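About Drullance

Drullance reviews guitars, the things you plug guitars into, and the books, courses and gadgets sold to people who own guitars. We have been doing it long enough to distrust the word "legendary", and you won't find it in our reviews unless we are quoting a press release.

The site was started by Jamila Debnath after she bought a Marquez acoustic on the strength of four glowing write-ups. All four used the phrase "rich, woody midrange". So did the maker's brochure. The guitar was fine. It was a perfectly ordinary spruce-topped dreadnought with a high action and a nut that needed filing, and none of the four reviewers had mentioned either. She wrote her own review, put it online, and got an angry email from a shop and a lot of friendly ones from people who had bought the same guitar.

What we do

We borrow or buy an instrument, keep it for at least six weeks, play it at home and in rehearsal, change the strings twice and then write about it. If it was lent to us, the review says so in the first line. If we bought it, we say what we paid. We send everything back. There is no "long-term loan" arrangement here, a phrase which in this trade tends to mean that somebody has been given a guitar.

We have published 400 reviews. Most of them are lukewarm. That is what you should expect if you look at a lot of guitars, because most guitars at a given price are much the same as each other, and the differences that matter to a player (neck shape, weight, where the strap button is) are matters of taste. We try to give the measurements and let you decide. When a maker claims that a new bracing pattern "unlocks" something, we ask what was locked. 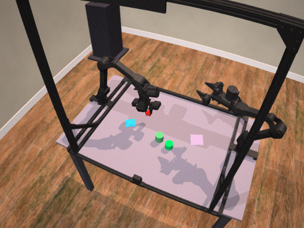

Table and robot arms, computer render.

What we don't believe

Tonewood talk, mostly. We accept that a cedar top and a spruce top can sound different. We are less sure that anyone can hear the fingerboard. A few winters ago we ran a listening test with 102 readers, who were played recordings of six electric guitars with different bodies and the same pickups, strings and player. They were asked to match each recording to its wood. The results looked very like guessing, and the readers who had told us beforehand that they were certain did no better than the rest. We published the lot, recordings included, and we still get post about it.

We don't believe in "played in" as a selling point on a new guitar either. Nor in limited editions of 2,000, which is a healthy production run with a certificate in the case. Old guitars are another matter and we go back and forth on them. Some are wonderful. Some have a twisted neck and a good story, and the story puts the price up.

The Grerkar business

People still ask about this, so it may as well go here. Grerkar makes a clip-on device which is said to shake the top of an acoustic guitar overnight and age it by the equivalent of years. We tried two of them for a month on a pair of matching guitars, with a third guitar left alone in its case. We couldn't pick out the treated ones with our backs turned. The firm said we hadn't run it for long enough. We ran it for another month, and then said the same thing again in slightly shorter sentences. They have not sent us anything since, and we are managing.

Not every reader was pleased, and we would sooner print the complaints than pretend we only get thanks. 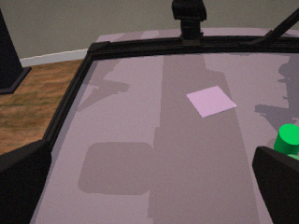
Róisín Costello wrote: "You are very good at telling me what I can't hear. I used the Grerkar on my old parlour guitar and I enjoy playing it more than I did before. Perhaps that is all in my head, but my head is where I do my listening. Could you not leave a bit of room for that?"

We thought it was a fair point and we still do. If a thing makes you pick up the guitar more often, it has done some good. We would only add that a new set of strings does the same for a great deal less money, and that nobody selling strings has promised us an extra forty years of age by breakfast.

Who pays for it

Readers do, by subscription. There are 2,311 of them at present. We don't run adverts for instruments or amplifiers, and we don't take a cut when you follow a link to a shop, because there are no links to shops. We did carry adverts for guitar lessons for a short while and gave it up when one of the courses came to us for review. It wasn't very good and we had to say so on a page with its banner at the top.

The subscription pays for strings, postage, repairs and a small fee to whoever writes the piece. It doesn't pay anyone a living. Several of us teach, one of us mends furniture, and the reviews get written in the evenings, so they are sometimes late.
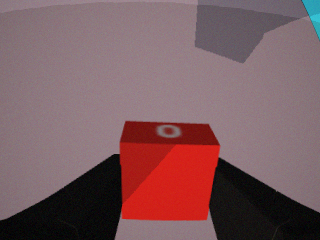
We also put out Flutness, a newsletter that goes to subscribers every other month. The name was a typing mistake for "flatness", in a piece on fret levelling, and it stuck. It covers the things that are too small or too dull for a full review: capo springs, case latches, which tuners go out when the heating comes on, and whether a book of old catalogue pages is worth having if you already own the one that came before it. (Usually not. Check the contents page, as these books share a lot of photographs.)

Getting things wrong

We do. The review of the Marquez twelve-string gave the wrong scale length for most of a year, and we once praised the finish on a guitar that turned out to have been refinished by its previous owner. Corrections go at the top of the page they belong to and stay there. If you spot something, write to us, and please give the model and where in the review it comes. "You are wrong about everything" is harder to act on.

Makers are welcome to write as well. We will print a reply of any reasonable length under the review, and we won't change the review to match it. We do not send drafts out for approval, and we don't agree to hold a piece until a launch date. If you'd like us to look at an instrument, ask first before you post it. The last one to arrive without warning spent a wet May afternoon on the step.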